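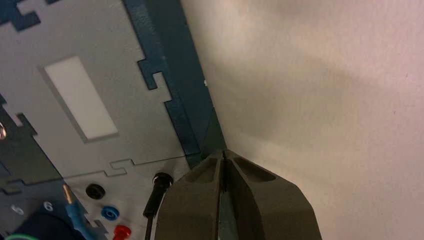

Jovita Lozano wrote that she would check the timestamps before touching the planner, as stale joint states had caused the same thing for her on Rondura.

I have now checked them, so I am rewriting the question with what I found. We run two arms over a task box from one planning node. The planner is Stelitz with the default smoothing. When an arm goes in to a test lead plug, the wrist pose estimate jumps by 2 mm for a few cycles and the approach is aborted. Joint states arrive at 500 Hz and are never stale. Out of 2,167 logged approaches, 22 aborted this way, all of them close to the panel.
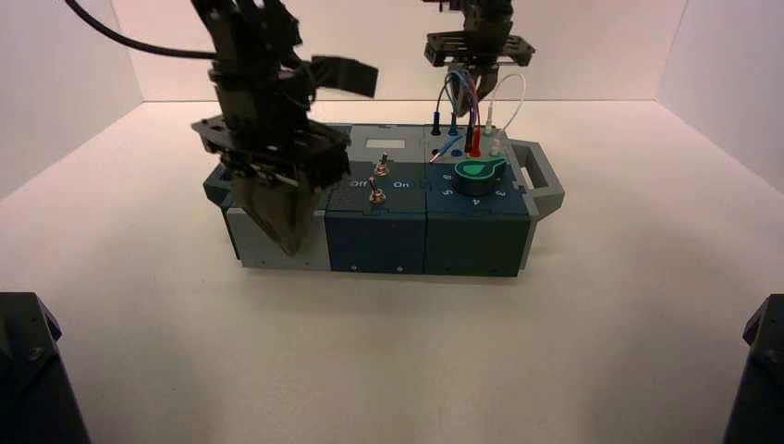
The collision model is my other suspect. I built it from the CAD of the box and added a fixed margin on every face. It has the modules and the handle but no cables. With one gripper mount held just over the teal module, the wires curving down into the top of the box are right underneath it, and the planner knows nothing about them. Could the depth filter be taking the wires for the panel surface? Settings are the defaults unless I said otherwise.

2 answers

Yes, it could. The surface fit in Stelitz takes the nearest cluster of points by default, and thin wires near a flat face will pull it off. Set the fit to largest cluster and raise the minimum cluster size. Then replay one of the aborted approaches from the log with the arms switched off and plot the wrist correction against the raw pose. If the jump goes away you have your answer. I would still add a rough box round the wires in the collision model, as changing the fit won't stop an arm going through them.

Marked as helpful

Had something like this with Kuusisto and two arms. Ours was the clock on the second controller. Turned smoothing off and it got worse, so don't do that. Which version are you on?

Comment from the asker: replayed four of the aborts with largest cluster. No jump in three of them. The fourth still does it, will post the plot.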